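**Ticket:** Teeküche 2. OG – Spüle läuft langsam ab, Seifenpumpe ohne Funktion, Abfall sortieren
**Standort:** Gulano, Haus Uvlow
**Gemeldet von:** Jeanie Rennie
**Bearbeitung:** Larysa Nazarenko, Hausservice
**Eröffnet:** 17. Dezember 2020
**Priorität:** normal
**Status:** gelöst, ein Punkt offen (siehe Eintrag 9)

---

### Meldung (J. Rennie)

In der Teeküche läuft das Wasser in der Spüle seit einigen Tagen schlecht ab. Wenn man eine Kanne ausgießt, steht das Becken erst einmal voll und leert sich dann langsam. Es riecht nicht, aber es bleibt ein Rand mit Kaffeesatz zurück.

Außerdem kommt aus dem kleinen verchromten Teil neben dem Hahn keine Seife. Mehrere Kollegen haben darauf herumgedrückt. Wir behelfen uns mit einer Flasche Spülmittel, die daneben steht.

Drittens wird der Abfall nicht mehr getrennt. Becher, Deckel und Küchenpapier landen da, wo gerade Platz ist, und oft auch in der Spüle. Könnt ihr euch das alles in einem Gang ansehen?

### Eintrag 1 – Rückfrage

Bitte noch angeben:

- Läuft das Becken auch bei klarem Wasser langsam ab oder nur nach Kaffee?
- Gurgelt es dabei?
- Ist der Schrank unter der Spüle trocken?
- Wurde schon Rohrreiniger verwendet? Wenn ja, welcher?

### Eintrag 2 – Antwort J. Rennie

Auch bei klarem Wasser. Gurgeln ja, gegen Ende. Der Schrank ist trocken, ich habe mit Küchenpapier am Boden entlanggewischt. Rohrreiniger meines Wissens nein, jedenfalls steht keiner herum.

### Eintrag 3 – Begehung, Zustand vor Ort

Arbeitsfläche vor Beginn der Arbeiten angesehen. Ein Pappbecher steht im Becken, Spülmittel mit grünem Verschluss rechts vom Hahn, Küchenrolle auf dem Ständer. Die Arbeitsplatte habe ich für die Prüfung nicht abgeräumt.

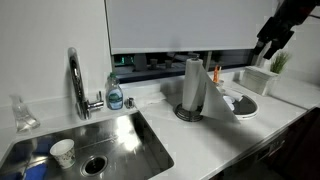 Test 1: Stopfen eingesetzt, Becken mit 6 Litern gefüllt, Stopfen gezogen. Ablaufzeit 380 Sekunden. Das ist deutlich zu lang. Bei freiem Ablauf sollte diese Menge in weniger als einer Minute weg sein.

Test 2: Hahn auf mittlerem Strahl laufen lassen, ohne Stopfen. Das Wasser steigt langsam an und hält sich dann auf einer Höhe. Der Abfluss ist also verengt, aber nicht dicht.

Test 3: Hebel am Hahn in beide Richtungen bewegt. Leichtgängig, tropft nach dem Schließen nicht nach. Am Hahn ist nichts zu tun.

### Eintrag 4 – Siphon

Eimer untergestellt, Überwurfmuttern von Hand gelöst, Siphon abgenommen.

Inhalt:

- fest gewordener Kaffeesatz, der größte Teil
- aufgeweichtes Papier, nach der Struktur zu urteilen Küchenrolle
- 2 Rührstäbchen, quer verklemmt

An den Stäbchen hatte sich der Rest festgesetzt. Siphon mit der Bürste gereinigt und gespült. Dichtungen angesehen: die obere ist in Ordnung, die untere war plattgedrückt und wurde getauscht (De Bruijn, Bestand Lager). Das Wandrohr habe ich mit der kurzen Spirale geprüft und bin ohne Widerstand durchgekommen.

Nach dem Zusammenbau Test 1 wiederholt: gleiche Menge, Ablaufzeit 9 Sekunden. Kein Gurgeln. Muttern mit trockenem Papier abgetastet, alles dicht.

### Eintrag 5 – »Seifenpumpe«

Von oben ist schwer zu erkennen, ob das verchromte Teil eine Seifenpumpe oder ein Belüftungsstück ist. Deshalb von unten nachgesehen. Es hängt kein Seifenbehälter daran und es gibt auch kein Gewinde für einen. Stattdessen führt ein Schlauch zum Ablauf. Es handelt sich um die Belüftung für einen Geschirrspüler, der in dieser Küche nie angeschlossen wurde.

Es kann dort also keine Seife kommen. Bitte nicht darauf drücken und vor allem nichts einfüllen. Das Spülmittel in der Flasche ist die richtige Lösung und darf an seinem Platz bleiben.

Befund: kein Defekt.

### Eintrag 6 – Rückmeldung J. Rennie

Danke, Becken läuft wieder. Das mit der Pumpe gebe ich weiter. Ich glaube, im März hat jemand versucht, dort mit einem Trichter nachzufüllen, und sich gewundert, dass es nie voll wurde.

Wie machen wir es mit dem Abfall? Bei uns gehen die Meinungen auseinander, ob die Kaffeebecher ins Altpapier dürfen. Und was ist mit den Deckeln?

### Eintrag 7 – Abfall

Mit der Entsorgung geklärt. Für Haus Uvlow gilt:

| Was | Wohin |
|---|---|
| Pappbecher, leer | Restmüll |
| Kunststoffdeckel | Wertstoffe, vom Becher abnehmen |
| Küchenpapier, benutzt | Restmüll |
| Kaffeesatz, Teebeutel | Bioabfall |
| Saubere Kartons, Schreibpapier | Altpapier |

Die Becher sind innen beschichtet und gehören bei uns deshalb nicht ins Altpapier, auch wenn sie sich so anfühlen. Reste bitte vorher ausgießen. Kaffeesatz nicht in die Spüle, auch keine kleinen Mengen mit viel Wasser hinterher. Genau das lag im Siphon.

Beim Nachsehen waren Becher und Deckel zusammen in derselben Öffnung gelandet. Nach der Tabelle sind das zwei verschiedene Behälter.
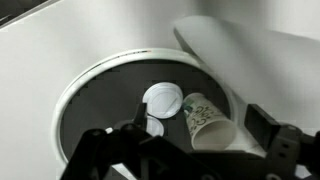
*Zu Eintrag 7: zwei weiße Deckel und ein Pappbecher in derselben runden Öffnung.*

Die Tabelle hängt jetzt ausgedruckt an der Innenseite der Schranktür und zusätzlich in Augenhöhe an der Wand.

### Eintrag 8 – Kontrolle

Zweite Ablaufprobe nach mehreren Tagen normaler Nutzung. Becken leert sich zügig, Unterschrank trocken. Im Ablauf liegt jetzt ein loses Sieb (De Bruijn, Edelstahl). Es lässt sich zum Leeren herausnehmen. Bitte in den Bioabfall ausklopfen und wieder einlegen.

Zum Sieb gab es die Frage, ob es in die große Küche in Grultville auch passt. Nein, dort ist der Ablauf größer. Bei Bedarf bitte ein eigenes Ticket anlegen.

### Eintrag 9 – offen

Der Schlauch der Belüftung ist am Ablauf nur gesteckt. Solange kein Geschirrspüler angeschlossen ist, stört das nicht. Bei einem späteren Anschluss muss eine Schelle gesetzt werden. Ich habe den Schlauch mit einem Anhänger gekennzeichnet und den Punkt in die Liste für die nächste Wartung übernommen.

### Kurzfassung für ähnliche Fälle

**Spüle läuft langsam ab, gurgelt, kein Wasser im Schrank**

1. Becken füllen und Ablaufzeit messen, damit es einen Vergleichswert gibt.
2. Eimer unterstellen, Siphon abnehmen, Inhalt ansehen. Von Hand lösen, keine Zange an Kunststoffmuttern.
3. Dichtungen prüfen. Eine plattgedrückte Dichtung gleich tauschen – sie wird beim zweiten Einbau selten wieder dicht.
4. Wandrohr mit der Spirale prüfen.
5. Zusammenbauen, Messung wiederholen, Verschraubungen mit trockenem Papier abtasten.

Keinen chemischen Rohrreiniger verwenden, bevor der Siphon offen war. Steht schon welcher im Rohr, bitte im Ticket vermerken und Handschuhe und Schutzbrille tragen.

**Verchromtes Teil neben dem Hahn gibt keine Seife**

Erst von unten nachsehen. Hängt ein Behälter daran, ist es eine Pumpe: nachfüllen oder mit warmem Wasser durchspülen. Führt ein Schlauch zum Ablauf, ist es eine Belüftung, und es ist nichts zu reparieren.

### Verlauf

- Status von »neu« auf »in Bearbeitung« gesetzt: L. Nazarenko
- Material gebucht: Dichtung, Ablaufsieb
- Status auf »gelöst« gesetzt: L. Nazarenko
- Lösung bestätigt: J. Rennie

Letzter Kommentar J. Rennie: Passt so. Den Eimer unter der Spüle habt ihr stehen lassen, der kann abgeholt werden.

Antwort L. Nazarenko: Nehme ich beim nächsten Rundgang mit.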